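暮らしの道具 > 台所まわり > 卓上のふたつき入れもの

印刷する | この記事をメールで送る
読了時間:5分

2020年11月7日

テーブルの上に何を置いて何を置かないか問題、うちではもう何年ももめているのですが、このたびひとつだけ決着がつきました。クリーム色の、まるい筒型のふたつき容器です!

もともとは生ごみ入れを探していたんです。りんごの皮とか、お茶がらとか、ティーバッグとか、食べながら出てくる細かいごみがありますよね。あれをいちいち流しまで持っていくのが面倒で、小皿にためておくと今度は見た目がよろしくない。それで前からビルナーのカタログに付箋を貼ってあったのに、値段を見てはそっと閉じる、というのを繰り返していました(付箋の粘着がなくなりました)。

先月オルトゲートの道具市に寄ったら、似たようなのが298クローネで出ていたので、もう迷わず買いました。帰りの電車でひざに抱えていたら、となりの席の奥さんに「炊飯器ですか」と聞かれました。たしかに、ちょっとそう見えるんですよ。角がなくて、ぽってりしていて。

茶色い木のテーブルに置くと、この色がいいんです。真っ白だったら浮いていたと思うし、木と同じ色だと今度は沈んでしまう。ふたは平らで、まんなかだけ少し濃いベージュ、ふちがひとまわり明るい色で、そこがまた気に入っています。
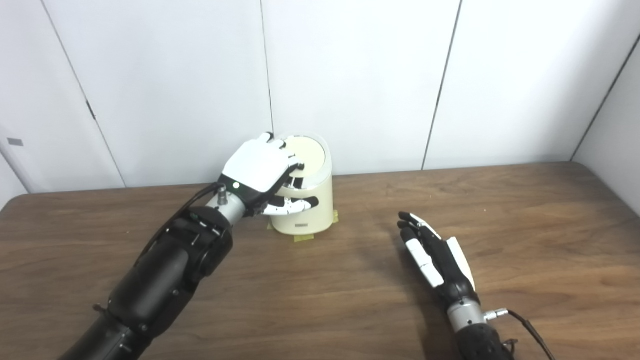 ■ 結局、何を入れるのか

さて、買ったはいいけれど、ごみ入れにするのがだんだん惜しくなってきました。こんなにかわいいのに皮くず……。というわけで、一週間ごとに中身を変えて試してみました。

最初の週は当初の予定どおり生ごみ。内側に紙を敷いて、夜に紙ごと捨てる方式です。便利は便利でした。ただ、お客さんが来たときに「クッキー入ってる?」とふたに手をのばされて、あわてて止めるはめになりました。これは危ない。

次の週は小麦粉。600グラムの袋を移してみたら、粉がふたのふちに回って、開けるたびにテーブルが白くなりました。わたしの開け方が雑なのかもしれません。木目に入った粉ってなかなか取れないんですね。かわいた刷毛で木目にそって払って、それからかたくしぼった布でふくのがいちばん早かったです。

三週目、お茶の道具。茶こしと、小さい缶と、ドリルクベルクの叔母がくれた砂糖ばさみ。これがぴったりでした! 食後にふたを開けて、必要なものだけ出して、飲み終わったら戻す。テーブルに出ているものが減ったので、毎朝ふくのがずいぶん楽になりました。

■ となりに置くもの

容器だけだとちょっとさびしいので、横に赤いりんごをひとつ。鉢に盛ると場所をとるし、底のほうから傷んでいくのに気づかないんですよね。ひとつなら食べたくなったときに食べて、また次のを出せばいい。残りは涼しいところに箱のまま置いてあります。品種は「キ」という、このあたりの直売所でこの時期だけ出るもので、少し酸っぱくて皮がかたい。焼くとおいしいです。

後ろの壁が白いので、赤がひとつあるだけでずいぶん違います。布を敷こうかとも思ったのですが、洗濯物が増えるのでやめました。
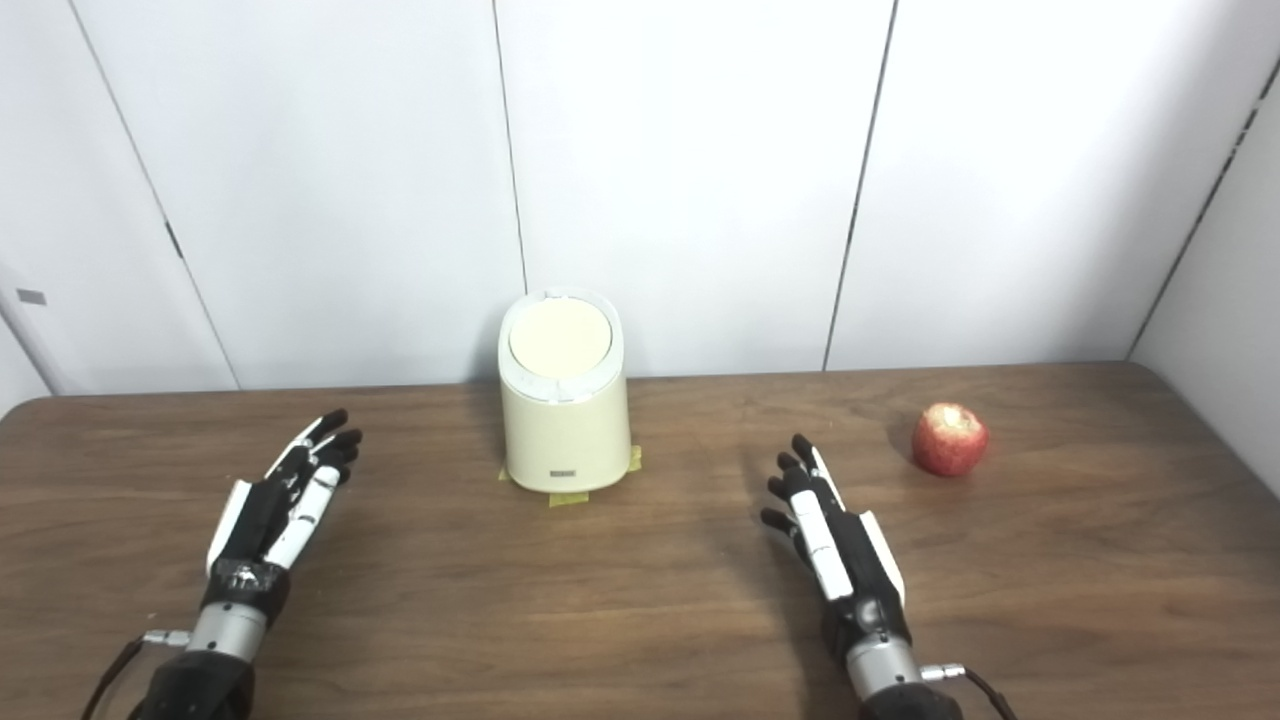
マインラート・プラットナーさんのコメント:
うちも似た容器を使っていますが、りんごは離したほうがいいですよ。バナナやキウイのそばに置くと、そちらがどんどん熟します。それと粉もののときは、ふたをひねらずにまっすぐ持ち上げてみてください。それだけでだいぶ散らなくなりました。

マインラートさん、ありがとうございます! まっすぐ、ですね。わたし、思いきりひねっていました……。バナナは棚の上に移しておきます。

ミリヤム・カウフマンさんからは、中に敷く紙は何を使っているのかというご質問をいただきました。うちはパンの包み紙の再利用です。油のしみていないところを底に合わせてまるく切って、二枚重ねています。新聞紙も試しましたが、湿ると底にはりついてはがすのが大変でした。

次はその焼きりんごのことを書きますね。芯をくりぬく道具が見つかれば、ですけれど。

印刷する | この記事をメールで送る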